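Lurkel (car)

The Lurkel is a small two-door sports coupé built by Vilerus, a maker of lightweight cars that began life as a repair garage. It sits below the larger Grulton in the range and is loved by its owners for lively steering, a willing engine and a cabin with almost nothing in it to distract from the road. Two series were made, and both are still regular sights at hill climbs and club meetings.

Origins

Vilerus had made its name with the Grulton, a long-bonnet tourer that was quick in a straight line but heavy in town. The designer Wafula Temba wanted something much smaller that could be driven hard on a narrow lane without ever feeling too big for it. His first drawings showed a car with short overhangs, a low nose and a roofline that dropped sharply behind the seats. The shape hardly changed between paper and showroom, and it still looks wonderfully fresh.

The first running prototype was known inside the works as Ots, a name that survives on the chassis plates of the earliest cars. It borrowed its front brakes and steering column from the Grulton, while the rear suspension was entirely new. Temba drove it through a wet November on public roads and came back with a long list of changes, most of them to the springs.

Engine and gearbox

Power comes from a three-cylinder petrol engine mounted behind the seats and driving the rear wheels. It revs freely and makes a splendid hard-edged rasp above the middle of its range, a sound that many owners name as the best thing about the car. The gearbox is a manual, with a short lever and a light clutch. No automatic was ever offered.

Series 2 cars gained a revised cylinder head and a larger radiator, which cured the first car's habit of getting hot in slow traffic. The exhaust was rerouted at the same time, and the note is a little softer as a result. Opinion on this is fiercely divided.

Handling

The Lurkel is at its very best on a twisting road. The steering has no power assistance and weights up beautifully as the corner tightens, and the low seating position makes modest speeds feel thrilling. Early cars could be nervous over bumps with a light fuel load. Stiffer rear bushes were fitted on the Series 2, and most surviving first-series cars have been updated to match.

Body and cabin

The body panels are aluminium over a steel frame. Vilerus sold the car in 12 colours, among them a deep mustard that has become the one collectors chase. Inside there are 2 seats, a plain round speedometer and a shelf behind the seat backs that will take a soft bag and very little else. The wipers, heater and lights are all worked by the same style of toggle switch, which new owners take a while to learn in the dark.
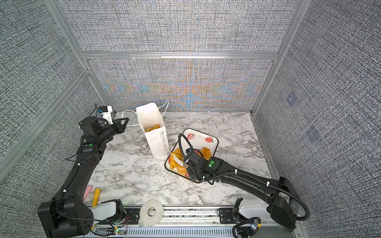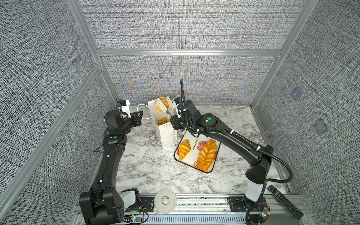 Black robot arms in a fabric-lined enclosure 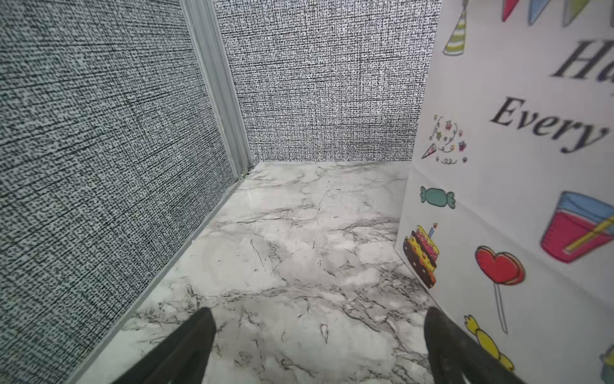
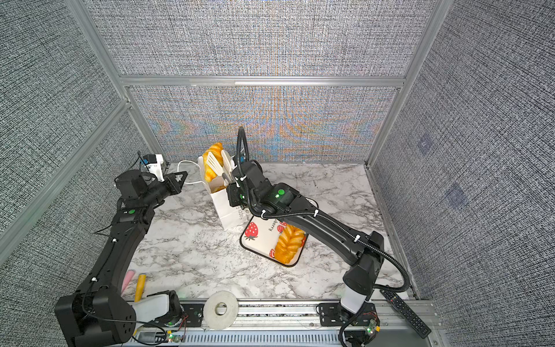
Motor sport

Private owners began entering the Lurkel in hill climbs almost as soon as deliveries started. Its light weight suited tight, steep courses, and it could embarrass far more powerful machinery on a damp morning. Vilerus never ran a works team, though it did sell a competition kit with a close-ratio gearbox, a quicker steering rack and a fuel tank with extra baffles. Cars carrying the full kit from new are rare, and the gearbox in particular is hard to find.

Ownership today

Rust in the steel frame is the main worry, especially where the rear suspension mounts meet the sills. The aluminium panels hide it well, so buyers usually want to see the car on a lift with the undertrays removed. Engines last well if the oil is changed often. Door seals, window runners and switchgear have all been made again in small batches, but first-series tail lamps have not, and a good pair changes hands quickly.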